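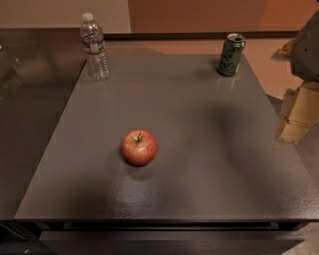 The apple, bottle and can layout, first recording table.

Notes on gathering demonstrations, 1/17/21

This post sets out how the demonstrations for the Dastska project are being gathered, and what has changed in the procedure. It is written chiefly for colleagues at Fellier, who will receive the recordings and have asked for more detail than the log sheets provide. The views given are my own.

The aim of the present phase is modest. The system is to learn to reach for a named object, take hold of it and raise it clear of the surface, with other objects left where they stand. Each demonstration is carried out by an operator guiding the arm, and is stored with a written instruction such as "pick up the can". We have set a target of 200 accepted demonstrations for each instruction. A session normally yields 40 attempts, after which the operator is required to stop and hand over.

Wilma Jardine drew up the list of layouts, and there are 11 in use at present. I had argued for a much longer list. Her view was that operators would set out a short list correctly and a long one badly, and the log sheets from September support her.

Grip height has been the main point of discussion. The earliest operators took hold of tall objects wherever the arm happened to arrive, and the resulting examples were too varied to be of use at this stage. We now ask for a side approach with the fingers level, closing on the object only when the arm has come to rest.
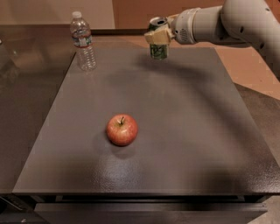 Acceptance of a demonstration depends on the lift as well as the grip. We do not ask for a high lift. With the can held as it is here, its base only just above the table and the silver top standing proud of the fingers, a reviewer can see both that the object has left the surface and that it has been kept upright. The bottle and the apple must still be in their places. Any demonstration in which a second object is touched is put in a separate folder — it may be wanted later, but it does not count towards the total.

Antigoni Bakalis reviews the recordings and has asked that the following be repeated to all operators. Instructions are to be typed before the arm is moved. Pauses of more than a few seconds are to be noted on the sheet. Failed attempts are to be kept and marked as failed. Several had been deleted in the early sessions by operators who wished to be helpful, and we have lost the record of how often the approach went wrong.

One matter remains open. Shadows from the arm fall across the table in most of the recordings, and Danladi has proposed a second lamp to soften them. I would prefer to leave the lighting alone until the current set is complete — a change halfway through would leave us with two sets, each too small. Comments on this point are welcome. 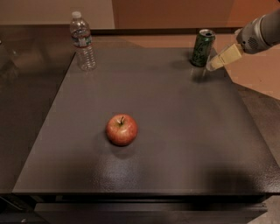
Naming and storage of files

Folders are named by layout, then instruction, then session. The Cirby drive is the only place from which copies should be taken.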